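Nernine Recalls One Lot of Magnesium and Vitamin D Tablets Over Labeling Error

6 January 2022

Nernine has begun a voluntary recall of a single lot of its magnesium and vitamin D tablets after a routine check found that the serving size printed on the bottle did not match the approved product sheet. The lot contains 2529 bottles and was sold through the company's website and at nine pharmacy counters in the Malik area.

According to the company, the label directs adults to take four tablets per day with food. The approved serving is two. The tablets themselves were tested again at the plant and were found to contain the amounts of magnesium and vitamin D stated for each tablet. No other Nernine product is affected by the recall.

The error was traced to a label file supplied to Imemach, which packs and labels the tablets under contract. An older draft of the file was sent to the printer in place of the final version. Imemach has stopped using the file and has checked the labels on all other products it packs for Nernine.

Of the bottles in the lot, 1522 had been shipped to customers or stores by the time the recall began. The remainder are being held at the Nitley warehouse and will not be released. Stores have been asked to remove the product from shelves and to return unsold bottles at the company's expense.

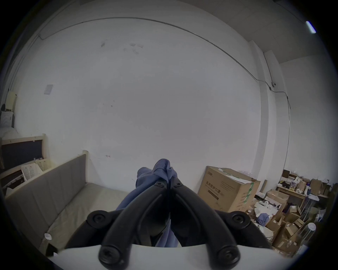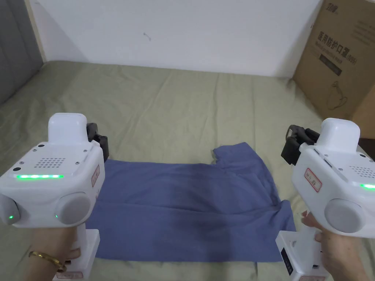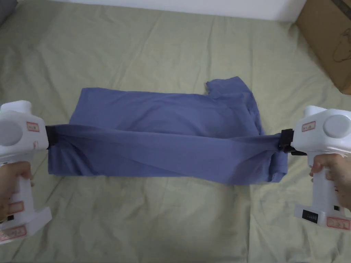
Blue fabric and hand-held grippers.

Customers who bought the product can identify the affected lot by the code 506 stamped on the base of the bottle. Bottles with any other code are labeled correctly and may be used as directed. Those with the affected lot should stop following the printed directions and contact Nernine for a refund or a replacement. Proof of purchase is not required.

Taking more magnesium than recommended can cause loose stools, nausea and stomach cramps. People with kidney disease face a higher risk, as the body may not be able to clear the extra mineral. Anyone who has taken the tablets as labeled and feels unwell should speak with a doctor or pharmacist – and should bring the bottle to the visit if possible. Customers who take prescription medicine, including certain antibiotics and drugs for bone loss, are also advised to ask whether the higher amount could have affected their treatment.

The company has received a small number of questions about the serving size but no reports of serious illness. Customers who ordered online are being notified by email at the address given with the order.

Nernine stated that a second sign-off will now be required before any label file leaves its office, and that the first bottle from each print run will be compared with the product sheet before packing continues. Corrected bottles are expected to return to stores in May. Refund requests will be accepted after that date, and replacements will be sent from new stock as it becomes available.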